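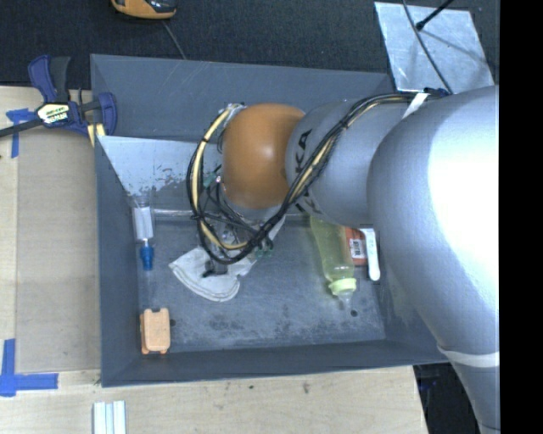

Why I Finally Learned to Love the Junk Drawer

My kitchen has one drawer that won't close. You probably have one too. Mine is to the left of the stove, and for years I opened it with my hip against the cabinet and one hand flat on top of the pile, so nothing would jump out and jam the whole thing shut (which happened twice, once on Thanksgiving).

I've tried to get rid of it. Oh, have I tried! One October I bought a set of bamboo dividers from Windby, the little housewares shop downtown, and spent an entire evening giving every battery and birthday candle its own slot. It was gorgeous. I took pictures and sent them to my sister, who wrote back "give it a month." It took 10 days.

After that I went the other way and dumped the drawer into a grocery bag, shoved the bag in the hall closet, and told myself I'd toss whatever I didn't go looking for. Then I spent the next few weeks digging through that bag in the dark for tape, and scissors, and the tiny key that bleeds the radiators. I'm still a little embarrassed about how long that went on.

So this time I sat down on the kitchen floor with a cup of coffee at 8 in the morning and asked a different thing of each object: when did I last reach for you? The answers surprised me. The takeout menus were from places that had closed. I had a whole nest of chargers for phones I traded in years ago, and a warranty card for a Xenos toaster that died before my nephew was born. I threw out 40 things, and I know that because I wrote them down, like a crazy person. What stayed was the stuff that really does float around a house with no other home.
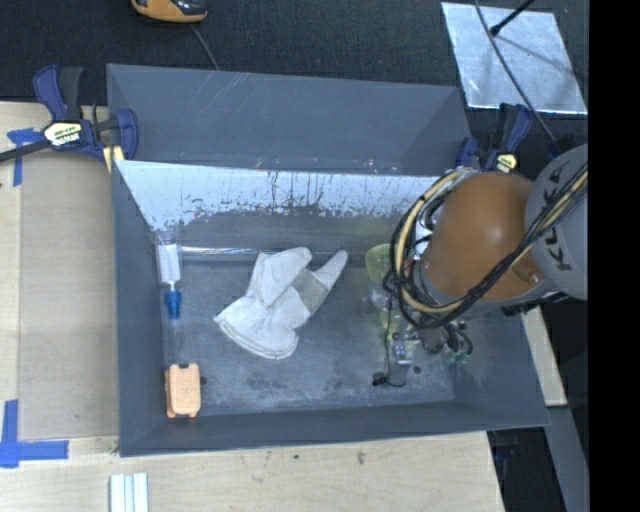
So should you put dividers in a junk drawer? Use one or two at most, for the small things that roll, like batteries and thumbtacks, and leave the rest open so you can drop things in without thinking.

I kept a single piece of the Windby set for exactly that. The rest is a free-for-all, and I've made my peace with it. My only rule now is that if the drawer catches on the way in, something has to leave before dinner. Last week it was a ball of rubber bands that had gone stiff and gummy, and a coupon for $65 off a mattress I never bought.

My sister came by to inspect, of course. She pulled the drawer open with one finger, poked around, and asked if she could borrow the good scissors. They were right there in front. She still has them.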